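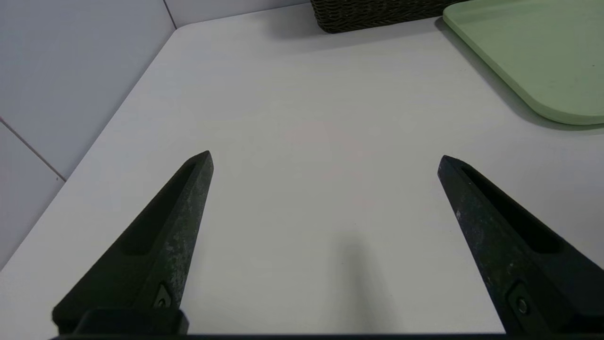 How to answer a public consultation on an energy plan

Councils and ministries have to ask for views before they adopt a heat or electricity plan. Anyone can reply, and a short reply is read in the same way as a long one. The steps were written with the Brinar regional heat plan in mind but work for most others.

Step 1. Find the right document

There are usually 3 papers: the draft plan, the impact assessment and the list of questions. Start with the questions. Note the closing date, which for Brinar is 16/09/2019, and whether replies must come through the online form.

Step 2. Read only what you need

Draft plans often run to 200 or 300 pages. Use the contents page to find the chapters the questions refer to. Write down the page and paragraph number of anything you want to comment on.

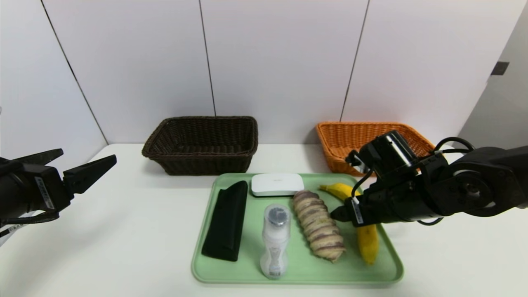 Two arms over the table, with a banana on the green tray.

Step 3. Write your answers

Give your name, your town and whether you reply for yourself or for a group. Then take the questions in order. Say whether you agree, say why, and say what wording you would like instead. If a target for district heating looks too low, name the figure you would put in its place. Leave out any question you have no view on.

Murray McKinnon's reply to the last Hamis grid plan kept to 4 questions and fitted on two sides of paper. Two of his changes went into the final text.

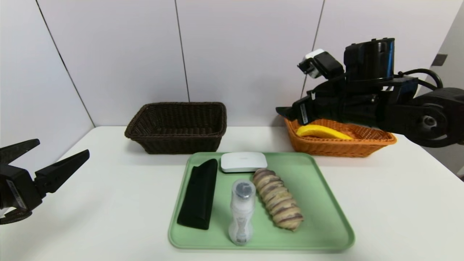
Keep evidence separate from opinion. Bills, meter readings and letters from the network operator can go in an annex, numbered so that your answers can point to them. Black out account numbers first, as replies are normally published.

Step 4. Send it and keep a copy

Save the confirmation email. If none has come after two working days, ring the office and ask for a reference number.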